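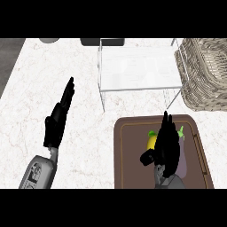 Two robot arms over a white marble countertop. Computer rendering.

Zultstead pay tracker for hospital staff: my review

I've been a ward nurse long enough to know that our pay slips need reading twice, and when our wages came late again in October my friend Nayara Brito (bless her!) told me to stop scribbling my shifts on the back of envelopes and try Zultstead. So I did, grumbling a little, and I've grown very fond of it.

You type in your hours, night rates and on-call time, and it works out what the hospital owes you, then keeps a running total of anything still unpaid. Mine came to $293 in missing night pay, and I printed the whole lot and took it to Anselmo Tejada, our union rep, who was delighted to have it all on one page for a change.

Now the grumbles. Swapped shifts are a nuisance to enter, you have to delete one and start over, and the print is tiny for tired eyes. I'd also love a shared view for a whole ward, so we could send in one claim together. Four stars from me, and I've renewed for another year.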